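**Lieven De Haan** · 6 April 2021

I have bought a notebook. Some of you will remember December, when I also bought a notebook. A thread on paper, self-deception and shelf space.

---

The December one was a Nägeli. Dotted pages, lies flat, smells like a law firm. I wrote my name in it, then a quote I liked, then the quote again more neatly on the next page. It now holds up one end of my router.

---

Before that came the Pudetti phase. A Pudetti has a page at the front for your goals and a page at the back for how they went. I filled in the front. The back is in mint condition and I'd consider offers.

---

A person I respect told me the trick is to buy cheap ones so you're not scared to ruin them. I bought a pack of Rotias from the supermarket. I was not scared. I also lost every one of them within a month, including the one with the tax stuff.

---

Over the weekend I went through the box in the hall closet, which I'd been calling "archives." I tallied the pages, because this is the sort of thing I do when a deadline is near.

Pages owned: 4,000.
Pages with writing: 565.

---

Of the 565, a big share is grocery lists. I appear to have needed shallots for most of my thirties.

There is also a map of an apartment I didn't rent, a long argument with a landlord who never got to hear it, and the word "HINGES" underlined 2 times. No idea. If you know, write to me.

---

People online will sell you a system for this. You number the pages, you make an index, you move the unfinished tasks forward every month. I tried it. By spring I was carrying "call dentist" forward like a family heirloom.

---

I did once write 1,000 words by hand in one sitting, on a delayed train, and it was the best thing I've done in years. I typed it up later and it was fine. Handwriting adds a lot of atmosphere.

--- 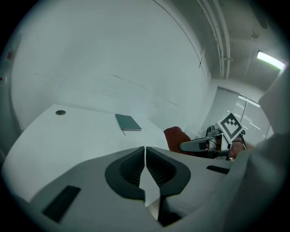

---

So, rules for the new one, which I'm posting so you can all be disappointed in me later. No quote on page one. No index. Shallots are allowed. If a page goes wrong I leave it in and keep going, same as I do with emails.

---

A few of you are asking in the replies about Groment, the paper app. Yes, I had it. It makes a little page-turning noise. I paid extra to turn the noise off and then missed it.

---

Also yes, I know I could use up the empty pages in the box first. My sister has already called about this.

---

First entry went in this morning. It says "buy pens."

---

Update: I have pens. They were in the box with the archives, next to a Rotia. It's not the tax one.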